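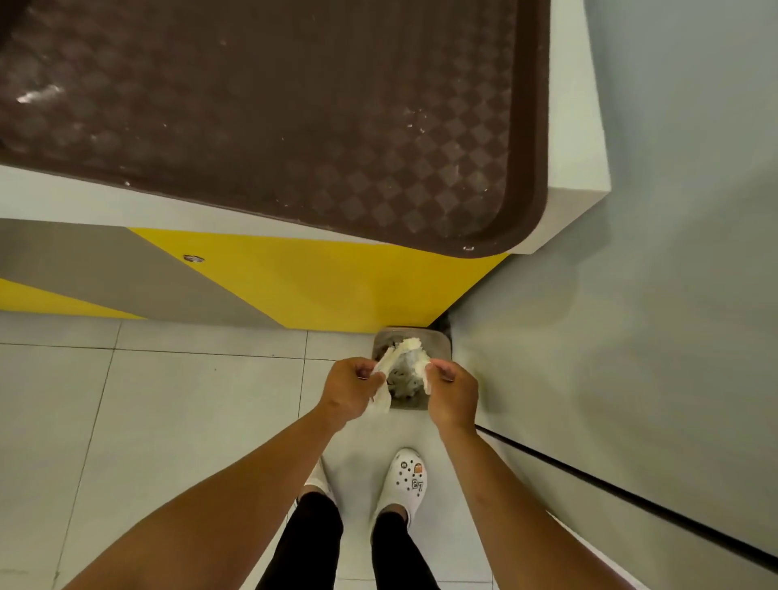

FOOD & DRINK

Drivham's bread festival is back, and this year the bakers are sharing their starters

If you walked past the old Famari feed store any morning in May, you already know something good was going on in there. The smell reached the bus stop! For the third spring running, the Drivham Bread Week took over the building, and by the time the last loaf was handed across the counter, the ovens had turned out 1,151 loaves, the most the event has ever managed.

That beats last year's 829 by a wide margin, and the people behind it still sound a little stunned.

"We ran out of rye flour twice," said Lucimara Amaral, who started the festival and still runs the morning bake. "The second time, the mill in Lyimo opened up early and let us come get it in my sister's car. We had bags on the back seat with the seat belts around them."

Amaral moved to Drivham eleven years ago and began by selling cheese rolls and cornmeal bread from her porch. She got to know other home bakers, then the two shop bakers in town, then a retired school cook who makes the best soft dinner rolls in the county (we will take letters on this, but our minds are made up). The festival grew out of a swap they held in her driveway, with folding tables and a rain tarp that leaked.

These days it is a proper week. Doors open at 6 a.m. for the early crowd, which is mostly shift workers and parents with very small children, and the bread keeps coming until early afternoon. In the evenings the benches are cleared for classes. Folks can learn to braid a loaf, shape a bagel, or keep a sourdough starter alive through a busy month.

The starter class was the big surprise this time. It was planned for 28 people, and every place was gone the morning sign-up opened, so a second class was added, and then a third. Each person went home with a jar of starter that Amaral has been feeding since her first winter in town. She calls it Drunel, after the street she lived on when she made it, and there are now jars of Drunel in kitchens all over Drivham and well up the valley.

"I had a man call me from his vacation because his neighbor was feeding it and it had climbed out of the jar," Amaral said. "I told him that's a very good sign."

A rye with a long story

The loaf everyone was talking about this year was the valley rye, a dark, close-textured bread with caraway and a little molasses. It used to be sold at a bakery on the Lyimo road that closed decades ago, and plenty of older residents grew up on it. The recipe had never been written down in one place. Amaral pieced it together from a grocery list, a set of oven notes kept by the baker's niece, and a lot of tasting by people who remembered the original and were not shy about saying when she had missed.

The first tries were too sweet. Then they were too sour. One was so dense that it ended up as croutons, which were, by the way, terrific. What finally brought it together was an overnight soak for the cracked rye and a much hotter start in the oven. The niece came in on the second day of the festival, ate a slice with plain butter, and asked for two loaves to take home. You can't ask for a better review than that.

The valley rye sold out every day it was baked. It will stay on the list at the Saturday-style pop-up counter the group runs through the summer, and the recipe is going up on the wall there for anyone who wants to copy it down.

What else was on the counter

There was far more to eat than rye. The potato focaccia was crisp on the bottom and soft everywhere else, with big flakes of salt and rosemary from a garden two doors away. The cheese rolls from Amaral's porch days are as good as ever, chewy and golden and gone in two bites. A pair of high school seniors baked a cinnamon loaf with orange peel that had people going back to the end of the line with their coats still dusted in sugar.

We also loved the seeded crackers, which began as a way to use up starter that would otherwise get thrown out. They are thin, very crunchy, and dangerous to leave on a desk. Our copy editor can confirm this.

For anyone who can't eat wheat, there was a buckwheat loaf baked off-site in a separate kitchen and wrapped before it came in. It has a deep, nutty taste, and it toasts beautifully. More of it has been promised for next year, and given how fast it went, that's a welcome bit of news.

Trying it at home

Amaral gets asked for advice all day long during the festival, and she gives it freely, often with flour up to her elbows. Her main tip for new bakers is to make the same plain loaf again and again before moving on to anything fancy. You start to learn how the dough should feel, and how your own oven behaves, and small changes begin to make sense.

She also wants people to stop worrying so much about looks. A lopsided loaf tastes fine. If the crust is pale, leave it in longer next time. If the middle is gummy, wait before cutting it, even though waiting is the hardest part of the whole business. Rye in particular wants to sit until the next day, and the valley rye is at its best on day two or three, sliced thin.

And if you have a jar of Drunel in your fridge that you've been ignoring since the class, it's almost certainly still alive. Pour off the gray liquid on top if there is any, stir in fresh flour and water, leave it somewhere warm, and feed it again the next day. Toss it if you see fuzz or any pink or orange streaks, then ask around, as one of your neighbors will surely have plenty to share.

An oven fund that's nearly there

Money from the loaves goes back into the festival, and this year there's a goal attached. The group wants to buy a used deck oven, which would let them bake more bread at once and give the rye the strong bottom heat it likes. The price is $4,000, including delivery, and after this spring's sales they are close enough that Amaral has already measured the doorway. Twice.

The new oven would stay in the feed store building all year and be open for community bakes. One idea is a monthly evening when people can bring in their own shaped dough and have it baked for them, as village ovens have done for centuries. Another is a winter soup and bread night, with the soup made by whoever feels like it. We vote yes on both.

There's talk of a children's morning, too. A trial run this spring had kids rolling out breadsticks in the shape of their initials, and the letter S was a huge hit. So was the letter O, which is really just a bagel, and a couple of smart kids figured that out right away and asked for cream cheese.

How to join in

The summer counter at the feed store opens in the mornings, starting at 8 a.m., and closes when the bread is gone. Bring a bag if you have one. Loaves can be set aside if you leave your name the day before, and day-old bread goes for half price from a basket near the door.

New bakers are welcome at any level, and so are people who'd like to wash pans, slice samples, or drive to Lyimo for flour. If you have an old family bread recipe, or even half of one, Amaral would love to see it. She's hoping to bring back another lost loaf next spring, and she already has her eye on a raisin bread that three different readers have described to her in three completely different ways.

Starter jars can be picked up at the counter through the end of the summer. Please bring your own jar, with a loose lid.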